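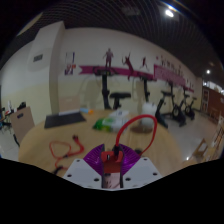
The players' representative at Grumedley asked that the surface of Court 2 be looked at before anything else, as the baseline had felt slick in the morning sessions and two members had already moved their doubles matches elsewhere. The request was accepted, and the order of the inspection was changed accordingly.

Grumedley Tennis Center
Pre-Tournament Court Safety Checklist, June
Courts covered: 1 to 4, practice wall, spectator stand
Ratings: S (satisfactory), A (action needed), N (not inspected)

1. Playing surface

1.1 Court 2, baseline, north end — A
Fine grit has collected behind the line, and the coating is worn smooth where servers stand. Sweep and wash before play. Recoat before the Mulligan Cup. No matches are to be scheduled on this court until it has been checked again.

1.2 Court 2, remainder — S

1.3 Courts 1 and 3 — S
Hairline crack on Court 3 near the west net post. No raised edge. Unchanged since the last inspection.

1.4 Court 4 — A
Water stands in the southeast corner after rain. The drain cover was lifted and leaves were removed. Check again after the next heavy rain.

2. Nets and posts

2.1 Net height at center strap, all courts — S
Court 1 was low and was corrected during the visit.

2.2 Winding handles — A
The handle on Court 3 does not fold flat and stands out at knee height. Remove it after tensioning and keep it in the office.

2.3 Post padding — S

3. Fencing and gates

3.1 Perimeter mesh — A
Loose wire ends on the Daranton Road side, low down. Clip and cap.

3.2 Gate latches — S
The Court 4 gate is stiff but closes fully.

4. Spectator stand

4.1 Posted capacity — S
The sign reads 136 and is legible from both entrances. The 400 figure printed in the old program covered standing room on the grass and should not be used again.

4.2 Handrails and steps — A
Nosing strip missing on the third step, east stairs. Close these stairs until it is replaced.

4.3 Umpire chairs — S
Bolts tightened on the Court 1 chair.

5. Lighting and electrical

5.1 Floodlights — N
To be inspected after dark by Nirko under the existing service agreement.

5.2 Outdoor outlets — S
Covers close properly. Extension cords must not cross the 50-foot walkway between Courts 1 and 2 while the public is present.

6. First aid and heat

6.1 First aid kit — A
Instant cold packs are past their date. Replace all.

6.2 Drinking water and shade — S

General comments

Items 1.1 and 4.2 must be closed before the gates open to the public. The remaining items marked A are to be completed by Monday, with the date of completion entered beside each one and a copy of this checklist left in the tournament office.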